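Review: Open afternoon at the Bronum workshop

I've been to a fair number of robot demos by now, and most of them go the same way. There's a roped-off square, a machine waves at you, someone claps. The open afternoon at Bronum was a completely different kind of visit and I came home so pleased with it that I'm writing it up while it's fresh.

Getting in is simple. You sign up on their page, you pay 17 dollars, and you turn up at 2 in the afternoon at the side door on Ranjbar Street (the front one is for deliveries, and yes, I rang the bell there first). Our group was small enough that everyone could hear the guide without her shouting. She started with a short talk on what they do, which is teach robots housework, laundry mostly, by having people do the chores with a pair of hand-held grippers and recording every move. They call the project Flultum. The talk ran a little long on software for my taste, but the questions afterward were great, and she answered the awkward ones too, like how often the thing drops a sock.

Then you get to walk around, and this is where the visit earns its money. It's a real workroom with a concrete floor and cables on it, so wear flat shoes! You can stand pretty close while the staff carry on with their day. I spent ages by the white humanoids lined up at the far wall, just looking at how the arms are put together. There's a washing machine out on the floor, and through a doorway there's a bedroom, with a proper bed and curtains and a round purple rug, like somebody's guest room. I loved that.

The best part is the hands-on session with the grippers. You stand at a table spread with a big green sheet, take one in each hand, and try to fold something. I have been folding towels my whole life and I was terrible at it. With two clamps in place of ten fingers you have to plan everything: which corner first, how far to pull, when to let go.

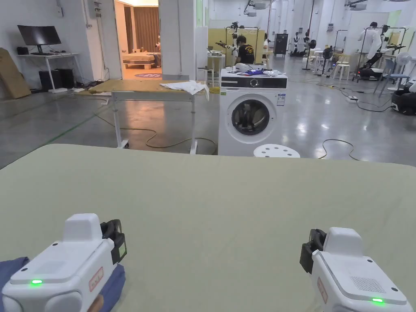
My first towel came out as a lump and my second was close to a rectangle, and I was ridiculously proud of it. Every try gets a number in their system, and mine was 1542, which they wrote on a card for me to keep. The grippers got heavy in my wrists after a few minutes, so if you have sore hands, take breaks between turns.

A few complaints. The running time is listed as 87 minutes, an oddly exact figure, and we went well over it, so don't book a train too tightly. I'd also have liked more places to sit. And the handout is mostly a page about Vukadel, their next project, with hardly anything on what we'd seen that afternoon — a plain sheet explaining the grippers would be more use.

Would I go again? Yes, and I'd bring my sister, who folds fitted sheets properly and would probably show us all up. The next round of open afternoons is in September and sign-up is already open on their page.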